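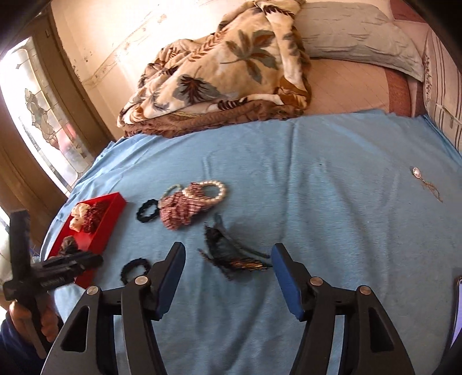 Why Does a Scrunchie Stretch?

A scrunchie is a loop of elastic inside a tube of cloth. The tube is much longer than the elastic, so the cloth bunches up into soft folds. When you pull, the folds open out. When you let go, the elastic shrinks back and the folds return.

Scrunchies come in many kinds. The ones on the blue bedsheet are black, brown, dark red, cream and pink, and one has a red-and-white pattern. Fuzzy ones feel thicker in your hand.

What about bracelets?

Many bead bracelets are threaded on stretchy cord, so they slide over your hand without a clasp. A thin chain can't stretch. It also tangles easily, so keep it away from the hair things.

Sorting your own

1. Spread everything out on your bed.
2. Put the scrunchies together in a tray.
3. Lay bracelets side by side.
4. Give clips and chains their own spot.

If you have over 35 pieces, use 3 small trays.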